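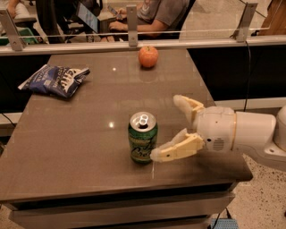
Can task, jaws open at the right side of the can. Apple and chip bag left on the table as distractors.

Skirnier Student Robotics > Manipulation > Grasp approach on cans

jkramer
Posted September 7, 2018
Our club entry for the Prikosico tabletop round has to pick the can and leave the other items alone. Current approach is horizontal from the right. Over 16 trials we got 8 clean grasps. In most of the failures the lower finger touched first and pushed the can before the jaws closed. Closing speed is at 60 percent. Looking for suggestions before we change the planner.

n_montes
Lower finger touching first is a wrist roll problem. Rotate until both fingers sit at the same height on the can, then close. Leave the planner alone.

sabine.rothe
Disagree. I would check the table first. It is glossy, and you have two bright reflections near the middle. If your depth comes from stereo, the can position may be off before the arm moves at all. Log the estimate against a ruler.

n_montes
A depth error would scatter both ways. He reports the same finger every time.

jkramer
Most times, not every time. We use stereo, yes. No ruler log yet.

gdiekmann
Is the can full? The tab is open in your picture. An empty one slides at almost any contact force, and the rules we had in May specified sealed cans.

jkramer
Half of the runs were with an empty one. I didn't record which. Will repeat with a sealed can, roll corrected by 2 degrees per step, and post the log.

sabine.rothe
Change one thing at a time, please. Otherwise the log won't settle anything.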